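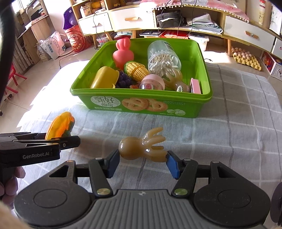 Fig. 1. Toy corn, amber rubber hand, green storage box.

Week 6 – Amateur sleuths and the closed village
Intro to Popular Fiction, handout for section 2
Instructor: Nanna Steinarsdóttir

Reading for this week: Mindilach, chapters 1 to 9 (stop at p. 95, the ferry). If your copy is the large print one the page numbers are off, go by chapter.

Left over from last time

We did not finish red herrings. Short version: a red herring has to be a real clue to something. The burned letters in Surkora point to the affair, the affair is real, it just isn't why the man died. A clue that points at nothing is a cheat and readers feel it. Bring your list of three, we'll do it in the first ten minutes.

The amateur – who gets to ask questions?

Police can knock on any door. Amateur can't. So the writer needs a job or a habit that opens doors: postal worker, vet, piano tuner, baker. In Mindilach it's the mobile library. Look at how many houses she gets into before chapter 4 and what she is carrying each time.

Things to mark as you read:
– first moment she decides to look into it. Is it one moment or a slow slide? I say slide, some of you will disagree, fine
– what she knows from her job that the sergeant dosen't
– who tells her to stop, and how late that comes

Motive for the sleuth, different from motive for the killer. Usual ones: a friend is accused, she found the body, she inherited something, boredom (underrated). Tamiru uses guilt, she saw the light on at the boathouse and kept driving. Much darker book because of it.

Closed setting

Island, snowed-in hotel, village with one road. Purpose is to fix the number of suspects. Mindilach has 66 residents and we get to know maybe a quarter of them by name. Compare Orkero, a whole city district, where the author has to close the circle another way – the choir. Only choir members had the key. Same trick, different fence.

Watch the weather. The February storm in ch. 5 does three jobs: cuts the phone, keeps the doctor away, wrecks the footprints. Find the page for each one.

Pacing

Rough map for a cozy of normal length: body by the end of ch. 2, first wrong suspect by ch. 6, second death or a big scare near the middle, reveal in the last two chapters. Orkero runs to 499 pages and does not find the body until page 18 of part two. Why do people put up with this? Think about the narrator's voice, and the dinner.

Terms (know these for the quiz)

Fair play – reader has every fact the sleuth has before the reveal
Least likely person – the suspect the book has trained you to skip over
Gathering – everyone in one room, sleuth talks
Watson – asks what we would ask. Not always a friend, in Surkora its the landlady

Written work

One page on a single interview scene from Mindilach, ch. 3 to 8. Who wants what, who lies, what does the sleuth miss. Quote up to four lines, no plot summary please, I have read it. Double spaced, name on it this time.

Rewrites of the first paper are still ok till the end of the month. Put the old one behind the new one with a paper clip.

Next week: chapters 10 to end, and the sidekick problem. Don't read the afterword first, it gives away the ferryman.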